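How to Clean a Microwave Without Losing a Saturday to It

Every microwave goes through the same three ages. First it's new and you wipe it after each use. Then it's yours and you wipe it when company comes. Then a bowl of chili goes off like a small volcano and you end up reading a page like this one.

You'll need a microwave-safe bowl, a cup of water, two tablespoons of white vinegar, a soft cloth and an old toothbrush. I've tried the Dumach spray and the Carum wipes. Both smell like a hotel lobby, and so did my oatmeal.

1. Clear the crumbs first

Steam is great on splatter and terrible on chunks, which just turn to paste. Before you get anything wet, open the door and pick out whatever solid food has been left behind. The usual hiding place is the front of the turntable, where things drop off the plate on the way out. Anything brown and lumpy could be last night's meat or last month's brownie – you don't need to settle the question, and please don't settle it by tasting.
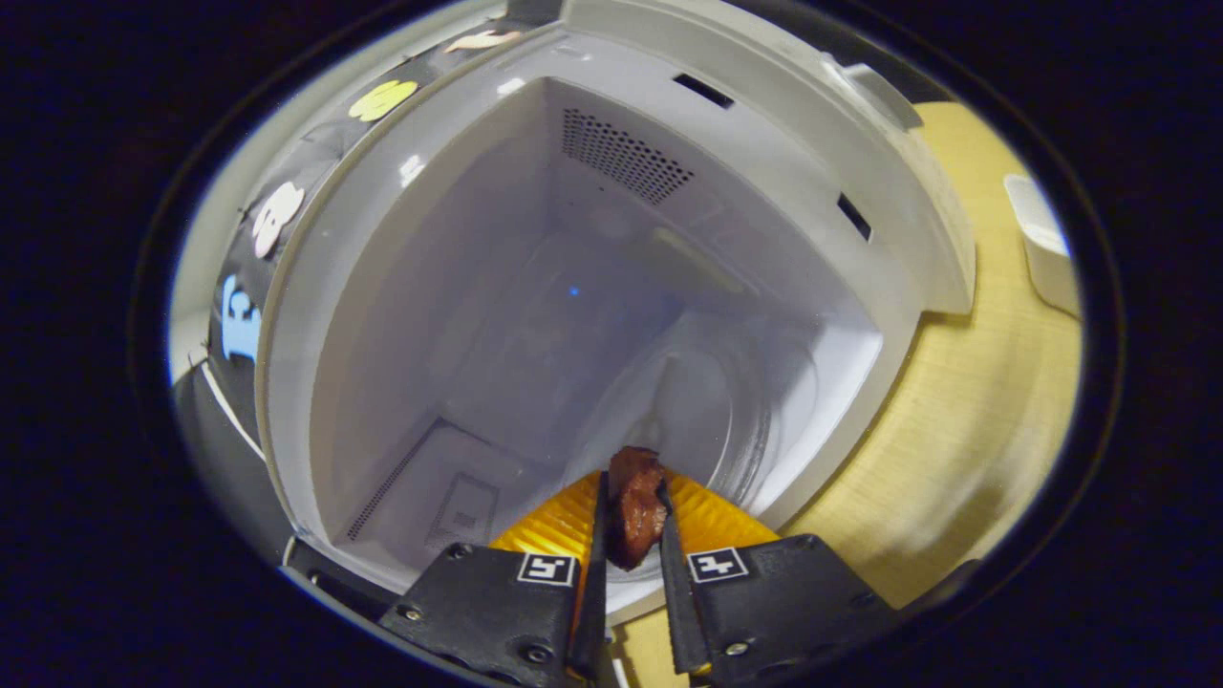 2. Steam it

Put the water and vinegar in the bowl with a wooden spoon standing in it, so the water doesn't boil over all at once. Run it on high for 90 seconds, check it, and give it another 60 if the window hasn't fogged. Leave the door shut for five minutes. Go do something else. The bowl will be hot, so use a mitt.

3. Wash the turntable

Lift out the glass and let it cool before it goes in the sink. Dish soap is plenty. Wipe under it too, where the rollers live among the popcorn hulls.

4. Wipe from the top down

Ceiling, walls, floor, in that order. Go over the vent panels with a damp cloth, well wrung out, and don't scrub water into the little holes. The toothbrush is for the corners and the door seal.

Leave the door open for 20 minutes to air out, then put the glass back and make sure it turns.

Related
Getting Burnt Popcorn Smell Out of a Kitchen
The Bangera Kettle and Its Limescale
Toaster Crumb Trays: Yes, You Have One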